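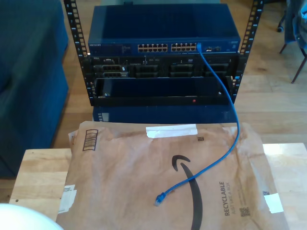
Re: [eastside-watch] Catalytic converter thefts, Sasham lot

November 23, 2020

Quick one, on my way out the door. Answers mixed in with the quote.

> Has anybody heard if there was an arrest in the converter thefts? My daughter's car was hit in October while it was parked at the Sasham lot and the shop wants 900 dollars to fix it. We filed a report and got a case number, then nothing.

Yes, one arrest. A man was stopped on Usman Road before dawn with a saw and two cut converters in the trunk. Deputies booked him on theft and possession of stolen property. Bail hearing already happened, he is out. No court date that I could find.

Call the records desk and ask if your case number is attached to his. They had 11 reports from our side of the highway and not all of them got linked. Mine wasnt until I called.

> Also is it true they took some from the church vans too?

Not the vans. It was two delivery trucks behind Plamia Tile, same night as the Drarkach Street ones. The church had a broken window, separate report, no suspect.

> Would the lot owner pay for any of this?

Doubt it. I asked and got a form letter. The sign at the entrance says park at own risk – the usual. Try your insurance under comprehensive, mine covered all but the deductible.

Couple other things. Etching kits are still at the substation front desk, free, bring your registration. They had 87 left when I stopped by. If you have video from that week DONT send it to the list, upload it with the link on your report or bring it in on a thumb drive. Roughly 198 people on here now and half of us read on phones, big attachments bounce.

Non-emergency line for anything you see after dark. If they are under a car right then, its 911.

More when I hear somthing.

– list admin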